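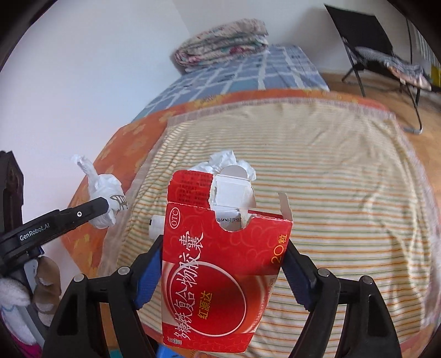 Skulo wrist diaries – read me first

Home exercise diaries from people getting over a broken wrist, plus the clinic measurements that go with them. Collected at the Pornard and Jandport outpatient clinics. Tidied up by Laurinda Bettencourt, with Simão Azevedo doing the scripts. Questions to Laurinda for anything clinical, Simão for anything that won't open.

Status: usable. Still a few loose ends, see near the bottom. If you had a copy before October please bin it, the side column was wrong for the Jandport people.

What's in it

53 people, two clinics. Everyone had a wrist fracture, came out of plaster or a splint, and was sent home with an exercise sheet and a paper diary. They filled in the diary (or didn't) and came back to be measured. Adults only. Both operated and non-operated.

One folder per clinic. Inside each:

people.csv – one row per person
diary.csv – one row per person per day
visits.csv – one row per clinic visit
sheets – scans of the blank exercise sheets, nothing filled in
notes.txt – whatever the therapist thought we should know

The filled-in diaries are NOT included. Handwriting, names of grandchildren, shopping lists in the margin, all sorts. They stay in the locked cupboard at Pornard.

people.csv

person – code, starts P or J for the clinic. Numbers have gaps, that's people who dropped out before the first visit or asked to be taken out. Don't renumber.
age_band – ten-year bands. We don't hold exact age in this set.
side – the injured side. left or right. Nobody with both.
writes_with – left, right, either
treatment – plaster, splint, plate, wires. If someone had wires and then a plate it says plate.
work – desk, manual, caring, retired, other. Self-described, so "caring" covers a nurse and someone at home with toddlers. Celeste Carvalho wanted it split, we couldn't do it after the fact.
other_hand_trouble – yes/no. Arthritis, old injuries, trigger finger, carpal tunnel. Blank means not asked, NOT no.

diary.csv

person
day – days since coming out of plaster or splint, first day is day 0. No calendar dates anywhere.
did_any – yes/no/blank
rounds – how many times they went through the sheet that day
pain – worst pain that day, 0 to 10, whole numbers. Some people wrote halves, those were rounded up.
stiff_am – morning stiffness, none / bit / lot
comment_type – see below

Blank in did_any is a real blank. Nothing written on that line. We argued over this one for ages. Bernd Voß (Jandport) reads blanks as "didn't do them", Madalena Guerreiro says half her patients do the exercises and forget the diary. So left alone. Decide for yourself and say what you decided when you write it up, please.

Rounds is less solid than it looks. The Pornard sheet says "go through the sheet once, that is a round". The Jandport sheet doesn't use the word and people counted single exercises, or sets, or ticks. Simão went back through and turned what he could into rounds. Where he couldn't the cell says unclear. It will break your numeric import, yes. Filter it first.

comment_type is a label for anything written in the comments box: swelling, sleep, tired, bored, worried, weather, praise, other. Coded by Laurinda and Celeste, separately, then compared. Where they differed they talked it through and picked one. The actual comments aren't in the set. Weather really did come up that often.

visits.csv

person
visit – 1, 2, 3 and so on in order
day – same clock as the diary
flex, ext – bending the wrist down and back, degrees, active, injured side
flex_other, ext_other – same for the good side, first visit only
sup, pron – turning palm up, palm down
grip – kg, average of the tries
grip_other – good side
measured_by – A to D, therapists, same letter always means the same person
swelling – tape round the wrist, cm. Pornard only

Measured with an ordinary plastic goniometer. Elbow bent, forearm on the table. Pornard rests a rolled towel under the wrist and Jandport doesn't. We didn't spot this untill the data were in. Probably matters for extension. Laurinda thinks a little, Bernd thinks not at all. Nobody has tested it.

Grip: same type of dynamometer at both sites, handle on the second setting. Nobody was asked to grip at visit 1 if they'd had wires out recently, so expect gaps there. A gap isn't a zero. There are some true zeros – people who tried and didn't move the needle – and those are written as 0.

How it was collected

Diary handed over at the appointment where the plaster or splint came off. Therapist went through the sheet, patient had a go at each exercise, diary explained in a couple of minutes. Pencil supplied at Jandport. Diary brought back at every visit, copied, given back.

Typed up from the copies by Celeste. Then 200 diary lines pulled out at random and typed again by Simão without looking at hers. Nearly all the mismatches were pain scores where a 1 and a 7 look the same. Fixed those, then went back and checked every 1 and every 7 in the whole file by hand. Tedious. Should be fine now.

Consent was on paper, in plain language, and covers sharing within rehabilitation research and teaching. Not adverts, not selling on, not insurance decisions. If somebody asks to come out we remove their rows and send a new copy round. You then need to delete the old one. That is a condition of having it.

What it's good for

Looking at how people keep up home exercises, or stop. How diary pain runs alongside movement at the visits. Teaching students what real outpatient data look like, gaps and all. Madalena uses it for exactly that, gives them the Jandport folder and lets them find the rounds problem for themselves.

What it's not good for

Saying whether the exercises work. There's no comparison group, everybody got a sheet.

Comparing the clinics. Different sheets, different towel habit, different patients. Jandport takes far more people after surgery.

Predicting how one person will get on. Please don't build a calculator out of this and show it to patients. Someone asked.

Anything about children, or about people who had both wrists done.

Things to watch

People who felt well stopped writing. People who felt awful stopped as well. The end of the diary is thin and it's not thin at random.

The diary and the therapist aren't independent. The person hands over the diary to someone who told them to do the exercises. Draw your own conclusions re honesty. Laurinda reckons the days just before a visit look suspiciously busy, have a look at those.

Therapist C only measured a handful. If you're fitting anything with measured_by in it, C will do strange things.

Two people changed clinic part way. They sit in the folder where they started and their later visits have the other clinic's letter in measured_by. notes.txt says which.

Decimal commas in some of the swelling column. I thought I had got them all, found more. Check.

Opening the files

Plain csv, UTF-8, comma separated. Spreadsheet is fine. If Excel turns the age bands into dates (it does, some of them) import the column as text. The load script is called yeom.py – Yeom was the old name for the project and Simão never changed it. It reads both folders, stacks them, turns unclear into missing and prints a count of what it dropped. Doesn't do anything clever. Doesn't fill blanks.

Run it from the top folder, otherwise it can't find the clinics and falls over with an unhelpful message.

Still to do

– sort out the swelling commas properly
– write down the wording of the pain question, it's on the Pornard sheet but the Jandport one is shorter
– split "other" in comment_type, it's got too big
– ask Bernd for the missing page of notes.txt, second half of his seems to have vanished
– get the sheets rescanned, the Jandport one is crooked and teh bottom exercise (making a fist, slow) is hard to read

Asking for a copy

Write to Laurinda, say who you are, where you work, what you want to do with it. A paragraph is plenty. She answers in batches so leave it a bit before chasing. Students need a supervisor's name on the request.

When you use it, call it the Skulo wrist diaries, Pornard and Jandport clinics, and send us whatever comes out of it, even if it's only a poster. Found a mistake? Send the person code, the day and the column to Simão. "The pain looks off" isn't enough to go on.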